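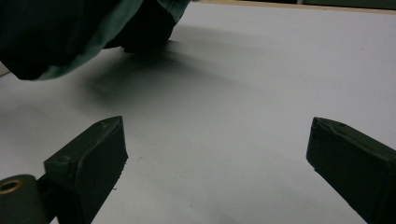
Home Blog Sewing House Archive Contact

I have a pile of green things to fold and I have been putting it off since July. Most of it is the old curtains from the back bedroom, which I took down when we moved the bed, plus two throws and a dressing gown that lost its belt. All of it was in a heap on the landing and people were stepping over it.

I do my folding on the white table in the spare room. I bought it from Hindis for cutting out, and it is the only flat surface in the house that stays clear. It's a plain pale top with no pattern, so you can see lint and pins straight away. The beds are too soft. I tried the bed for years and everything came out crooked.

The curtains are the difficult part. They are long and lined, and the lining slides. I lay one down with the hem towards me, match the side seams, then fold it in half lengthways and do the same again. After that I fold up from the bottom in lengths as wide as my forearm. If the lining has moved I start again, and it usually has moved by the third one.

Dark green shows every crease. I ironed one pair last year before storing them and it was a waste of an evening, as they needed doing again when they came out. Now I shake them, fold them and leave the ironing for whenever they go back up.

They go into cotton bags from the market hall at Grusgate. I used to use the vacuum kind but one split and the other went hard along the zip. The bags hold one pair each. I write the room and the drop on a luggage label and tie it to the handle.

The throws get rolled and go in the ottoman. The dressing gown I can't decide about. I looked for a belt in the haberdashery on Strickland Road and the nearest match was far too blue, so I may cut one from the spare curtain lining, or from the tie-backs if I ever find them.

Next is the airing cupboard, starting with the top shelf, where the single sheets have got mixed up with the doubles again.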